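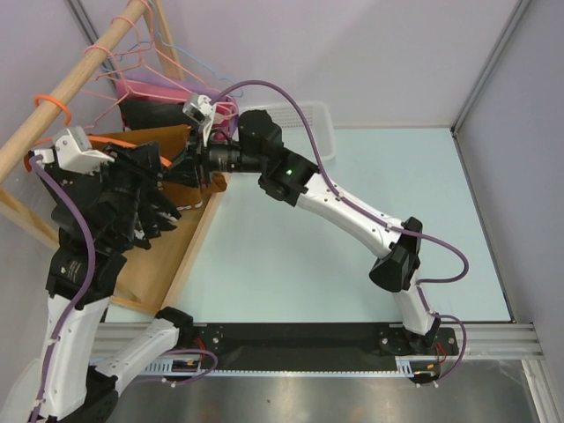
**wadside_rail** wrote:

Wire hangers and wooden racks are a bad match once the load goes above a shirt or two. The hook is thin, so all the weight sits on a very small contact area, and on softwood you get a dent that the hanger then drops back into every time. I have two pink wire hangers on a wooden clothes rack and would like to keep both. Before I replace anything: has anyone found a sleeve or coating that stops the marking and still lets the hanger slide?

---

**tallboy6** wrote:

Clear vinyl tubing, slit lengthwise and pressed over the bar. It does not slide well. If you need sliding, skip it.

---

**kudmont_closet** wrote:

Paste wax on the bar, two coats, buffed between coats. It won't prevent dents under a winter coat, but for shirts and blouses the hook moves instead of digging in. Reapply when it starts to squeak. Mine was last done in August and is still fine.

---

**hemline** wrote:

I disagree with the wax. It transfers. Not much, but a collar that brushes the bar will pick it up, and it shows on dark cotton. I'd replace the hangers. Wire puts shoulder points in knits anyway, so the rack is the lesser problem.

---

**kudmont_closet** wrote:

It transfers if it isn't buffed out. Leave it overnight, then buff with a clean cloth until the cloth stops dragging. I have had no marks on anything, including black.

---

**wadside_rail** wrote:

No knits on this rack, they get folded. Shirts only, 6 at most. I would still like to keep the wire ones for drying. They take up less width than molded hangers.

---

**rankin_dry** wrote:

For drying, check the coating on the hanger first. Colored wire is usually coated, and where the coating cracks at the twist below the hook, the steel rusts and stains a wet collar. Run a fingernail around the twist. If it catches, use that hanger for dry clothes only.

On the bar: I wrap cotton tape where the hooks sit and leave the rest bare. It comes off for washing.

---

**hemline** wrote:

Tape holds moisture against the wood. Fine for dry storage, wrong for drying.

---

**rankin_dry** wrote:

Agreed, should have said so. Dry storage only.

---

**wadside_rail** wrote:

Checked the twists, no cracks on either. Going with wax on a test section at one end, buffed the next day, then a white rag hung over it to see whether anything transfers. Will post the result under the Hendix rack thread so it stays with the other finish tests.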